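Session 4: Looking after the PC teardown cell
Maintenance strand, with Hayley Furnival. Bring these notes to the bench; the copies on the shelf have gone missing again.

You met the Plidley cell last session from the safe side of a desk. Today you are its keepers. The cell takes desktop towers apart, and your job is to leave it in a state where the next group can do the same without swearing. Most of what goes wrong in it is dull. Learn to love dull.

**Before anything moves**

1. Emergency stop in, and test it. Looking at it doesn't count as a test.
2. Speed down to 10 per cent on the pendant. It stays there until I have signed your sheet.
3. Check the linkage screws on the gripper with a hex key. Finger-tight is a state of mind.
4. Long sleeves pushed up, lanyards off. I have 13 lanyards in a drawer and would like no more.

Grip force is next. The scale in our Wijaya control software runs from 0 to 100 and is not in newtons, whatever last year's report claimed. Start at 17 for plastic tabs and go up in small steps.

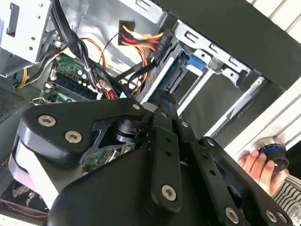 Force that is too low gives you a dropped part and a sigh. Force that is too high gives you a snapped latch, and the snapped latch goes down the back of the motherboard, where it will be found by somebody else's fan. If you have to choose, choose the sigh.

Teaching the approach points comes after that. Every tower needs a safe point well above the case, an approach point straight over the part, and a grip point. Do them in that order and save after each one. Marisol Quintanilla taught the whole of the drive bay in one go last February, didn't save, and has asked me to mention it every year as a warning.

Cables are the real enemy. A CAD model of a PC contains no cables at all, which makes it a lovely machine to plan for. Power leads sag, data leads spring back, and neither will be where you left it. Approach the drive area from straight above, fingers closed, and open them only at the grip point.

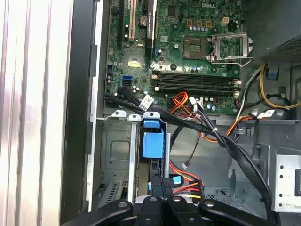
Jog down in single steps for the last stretch and watch the fingertips, with the screen a distant second. If the arm reports a contact you weren't expecting, stop, go back up the way you came, and look. Do not go sideways. Sideways is how we came to own the Trarov repair kit.

If the grip point has drifted since the last group, suspect these before you suspect the robot:

- the case has been nudged along the bench
- the gripper bracket has worked loose
- someone has helpfully "tidied" the saved points

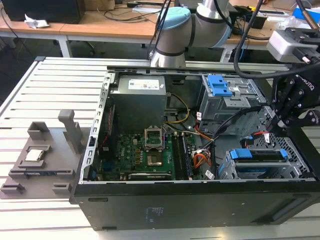

### Fixtures and loose parts

The printed tray is part of the cell, so it gets checked as well. A processor sits in its own recess, heat spreader up. Press the tray gently at each corner; if it rocks, fix that before you re-teach anything, or you'll be re-teaching it for the rest of the afternoon. Brush grit out of the slots. Don't blow into them, we have all seen what that does to your glasses.

Never rest a tool on an open socket, even for a moment, even if you are very careful. Udard stopped selling us replacement boards singly and I can't face ordering another box.

**For your sheet:** grip force used, points re-taught, anything tightened, anything you broke. The last column is wide on purpose. Hand it in before you release the arm to the next group.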